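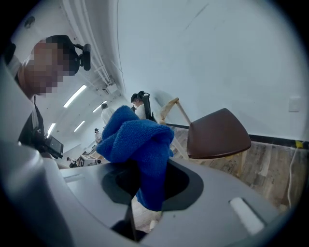

16 de mayo de 2025. Limpieza de la sala larga, segunda pasada. Seguimos con las sillas, que en febrero se quedaron a medias porque no llegó el producto de Lahlou. El paño azul de microfibra, el de rizo, es el que mejor va para los asientos oscuros; los blancos lisos sueltan pelusa en las juntas del respaldo. La silla de patas claras y asiento marrón de esquinas redondeadas es del modelo que más trabajo da: en el marrón se marca todo y en la madera clara se ve cualquier gota que se deje secar.

Dilución del jabón neutro: 27 ml en 1000 ml de agua templada. Con más cantidad queda velo y hay que repasar con agua sola. Ratree probó con la mitad en dos asientos y para el polvo es suficiente, para la grasa de las manos en el canto del respaldo no. Dejo la dilución de siempre.

Orden que hemos seguido:
Aspirar primero el suelo, con el cepillo blando.
Paño seco en respaldo, asiento y patas, de arriba abajo.
Paño con jabón, bien escurrido. En el encuentro del asiento con el poste de atrás, el paño doblado en punta.
Paño con agua sola.
Secar enseguida. No volcar la silla sobre el asiento sin manta debajo.

Dos sillas con holgura en el poste trasero. Marcadas con cinta por debajo y apartadas en el taller pequeño. Una es encolado viejo, se ve la cola cristalizada; la otra puede que sea solo el tornillo. Pendiente de Marina.

Suelo. Tarima clara, con las juntas bastante marcadas en la zona de paso. No usar la mopa de cubo. En febrero se usó y las lamas junto a la pared levantaron un poco el canto. Mopa pulverizada y nada más, en el sentido de la veta. Las rayas cortas son de las patas sin fieltro: Young-sook ha pedido fieltros adhesivos a Vesport, referencia 2130, los de clavo no los quiero en patas de madera tan fina.

Pared. El blanco está aceptable a media altura. Hay roces donde se apoyan los respaldos. Goma blanca en seco, sin apretar, y si no sale se deja para pintura. Zoi intentó uno con el paño húmedo y quedó un cerco brillante del tamaño de una mano, así que no más agua en esa pared. Queda bote de pintura Pera, abierto, no sé en qué estado. Comprobar antes de comprar otro.

Rodapié negro: coge mucho polvo en el canto superior. Pasar brocha seca y después el paño. Hay que recoger el cable blanco que cuelga por la pared, cerca del suelo, se engancha con la aspiradora. Canaleta o un par de grapas, lo que haya en el cajón. Alrededor de la placa blanca de la pared, solo paño seco.

Techo. Los tubos blancos y las canaletas del rincón, para otro día y con escalera. Dymphna dice que con el plumero de mango largo se llega. Lo hemos probado y se llega a la parte de abajo, lo de encima se queda donde está y cae cuando abren la puerta.

Mesa del fondo a la izquierda: no se ha limpiado. Demasiadas cajas y equipo encima. Cada uno que retire lo suyo antes de la próxima pasada o lo paso todo a la estantería Flidero sin clasificar.

Paños: los azules se lavan a 40 sin suavizante, separados de los trapos de algodón. Dos tenían cera del banco y ya no absorben, van a la caja de sucios para el taller. Anotar en la tapa cuántos quedan.

Para la próxima:
fieltros (Young-sook)
encolado y tornillo (Marina)
mirar el bote de pintura
grapas para el cable
pedir otra botella de 1000 ml de jabón, a la actual le queda un dedo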